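4. Line check, Kallura back room

1. House music off. Stage power on last, after the desk.
2. Plug vocal mics into 1 to 4. Channel 13 is talkback, leave it.
3. Gain down, phantom off, then unmute one at a time.

Caution: never pull a cable on a live channel. Mute first.

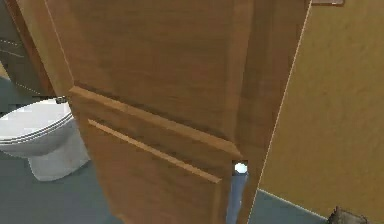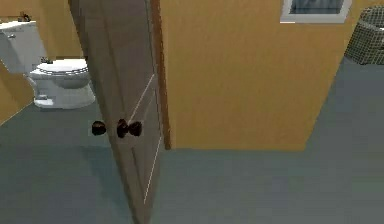
Both views: paneled wood door, partly open.

4. Singer at the mic, full voice. Bring gain up till the meter sits jsut under yellow.
5. Monitors next. Ringing? Cut 3,000 Hz a little, try again.
6. Save as scene 32.

Note: Sunday acoustic sets use the small desk, see Marisol Cuadros for teh key.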